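Trultuvitz open day, Trolbridge
September 28, 2022

The leaflet promised "a fresh look at the tidy home". I paid for parking, walked nearly 300 yards in drizzle and was given a sticker.

The first hall was storage boxes. Skekska had 28 of them stacked by the door, all much the same box to my eye, and a man keen to explain the lids. I let him. The lids are fine.

Cutlery trays

I had more time for the table with the wicker tray, a reddish-brown thing with one long compartment at the back and smaller slots in front. Knives and chopsticks were lying on the white tabletop beside it. The weave is fine and neat, I'll give it that. But how do you get crumbs out of a woven tray? I asked and was told "a soft brush". My plastic one goes under the tap. 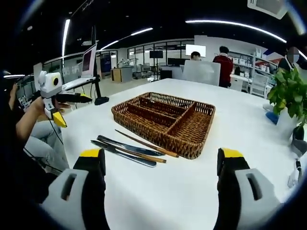 Prices and tea

The Ivanyshyn stand wanted 62 pounds for a drawer set, reduced from 70 – for today only, naturally. It was the same offer in May. Tea was extra, and the biscuits had gone by two.

I might go back for the wicker if they ever sell it off.

Trultuvitz Visitor Desk, Trolbridge | © 2022 | Back to top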